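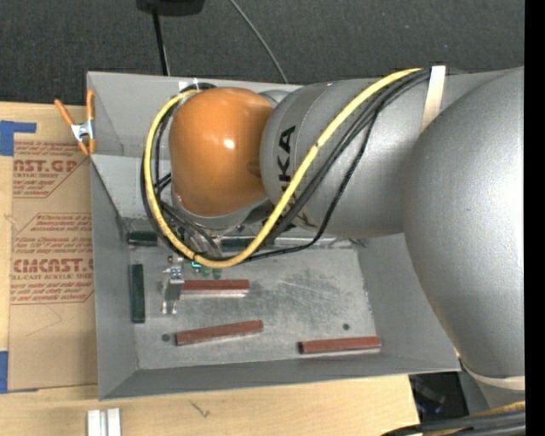

Mali Humphreys said the clock had been wrong since the second quarter, and that she wanted it written on the scoresheet before anyone signed.

Branwen Parri looked at the sheet. Clalleva 72, Tollden 71. She had kept the table for this league for 12 seasons and had never had a sheet refused.

"Wrong by how much?"

"Two seconds. It ran after the whistle on the travel call, with 4:59 showing. It should have gone back to 5:01."

"Did you report it at the time?"

"I told the second referee at the next dead ball. He said he'd look at it."

Branwen turned to the running log. The travel was there, in her own handwriting, with the time beside it. There was no entry for a correction. Under the league rules a timing error had to be fixed before the ball went live for the second time after the clock restarted. By that measure the matter had closed six minutes into the quarter, before Tollden's press had forced a single turnover.

"It can't be corrected," she said. "It can be noted."

"Then note it."

The gym was emptying. Attendance had been announced as 3,475 and the lower seats were still half full, mostly Clalleva people watching the replay of Choo's last shot on the board above center court. Choo had caught the inbound pass on the left wing, taken one dribble and released from just inside the arc. The horn went with the ball in the air. The red light behind the backboard went with it, and that was what counted.

Two seconds was one possession, if it was used well. Tollden had used most of theirs badly. They had missed seven free throws and let Grorkar, who was five foot eleven, take four offensive rebounds in the final period.

Branwen wrote the note in block letters on the back of the sheet: TIMING ERROR REPORTED BY TOLLDEN BENCH, 2ND QUARTER, 2 SEC, NOT CORRECTED. She added the date, Jul 20, 2021, and turned the sheet around.

Mali read it twice.

"You left out that I told the referee."

Branwen took the sheet back and put in a line – REPORTED VERBALLY TO SECOND REFEREE AT NEXT DEAD BALL – in smaller letters, since the space was nearly gone. Mali signed under it. Then she picked up her clipboard and went down the tunnel to tell her players that the score stood.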